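How to Clean Out a Toaster (and Keep It That Way)

I put off cleaning our toaster for longer than I'd like to say, and I suspect plenty of you have one sitting on the counter in much the same condition. It's one of those jobs that sounds fiddly and takes no time at all once you get going. Put the kettle on first if you like, by the time you've finished your tea you'll be halfway through the waiting part anyway.

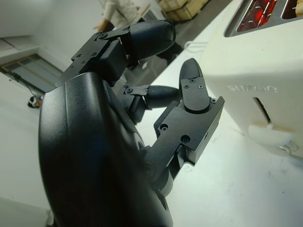
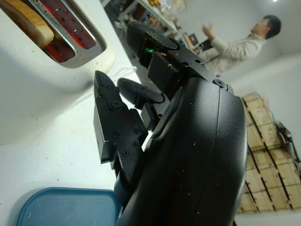 Before anything else, unplug the toaster at the wall and let it go completely cold. I mean properly cold, inside as well as out. I do mine in the evening, when it hasn't been touched since breakfast. Please don't skip the unplugging, even if you're only planning to give the thing a quick shake.

What you'll need

An old newspaper or a trash bag cut open flat
A soft pastry brush that you don't mind retiring from pastry
A damp cloth and a dry one
Dish soap
White vinegar, a small splash
Baking soda, for stubborn spots on the crumb tray

Step 1: Empty the crumb tray

Most toasters have a tray that slides out from the back or the bottom. Ours at the old place, a Maddocks we were given when we moved in, had one that stuck so badly I believed for two years that it didn't have a tray at all! If yours won't budge, look underneath for a little catch before you start pulling. Slide it out over the newspaper, tip the crumbs off, and put the tray in warm soapy water to soak while you get on with the rest.

Step 2: Shake out what's left

Hold the toaster upside down over the newspaper – over the sink is fine too, so long as the sink is dry – and give it a few gentle shakes. Turn it a little from side to side as you go, as crumbs like to hide in the corners. There's no need to be rough with it. The heating wires are thinner than you'd think, and my neighbor Iestyn Hopkin finished off a perfectly good toaster by banging it on the back step like a boot.

Step 3: Brush the slots

Use the dry pastry brush to sweep down the inside walls, working from the top toward the bottom, and stay light around the wires. Never poke about in there with a knife or a fork, and don't put anything wet inside. If a piece of raisin bread has welded itself to the rack, loosen it with a wooden chopstick, a bit at a time, and then shake again.

Step 4: Wash the tray

Back to the tray. A rub with the cloth will usually do it. For the brown baked-on patches, mix a spoonful of baking soda with just enough water to make a paste, spread it on, leave it for a while and wipe it away. Rinse it well and dry it thoroughly, then stand it on end somewhere airy while you do the outside. It mustn't go back in damp.

Step 5: Wipe the outside

A damp cloth with a drop of dish soap is enough for plastic or painted finishes. On stainless steel I like a little vinegar on the cloth (on the cloth, mind, never sprayed at the toaster), followed by a good buff with the dry one. Go along the grain if you can see one. Take your time around the lever and the browning dial, where buttery fingers leave their mark, and wipe down the cord while you're there – I forgot ours for ages and was a bit ashamed of the state of it.

Step 6: Put it back together

Slide the tray in until it sits flush, wipe the counter underneath, and leave everything a little longer if you have any doubt about it being dry. Then plug it in and run it once, empty, on the lowest setting. Stay beside it while it runs. You may catch a faint toasty smell the first time, but if you see smoke, switch it off, unplug it, and check for crumbs again once it has cooled.

How often?

I empty the tray every 2 weeks and do the full clean every 4 months or so of the year that I remember, with an extra one in October before the crumpet season gets going in our house. If you bake your own bread, and seeded loaves especially, you'll want to do it more often than that.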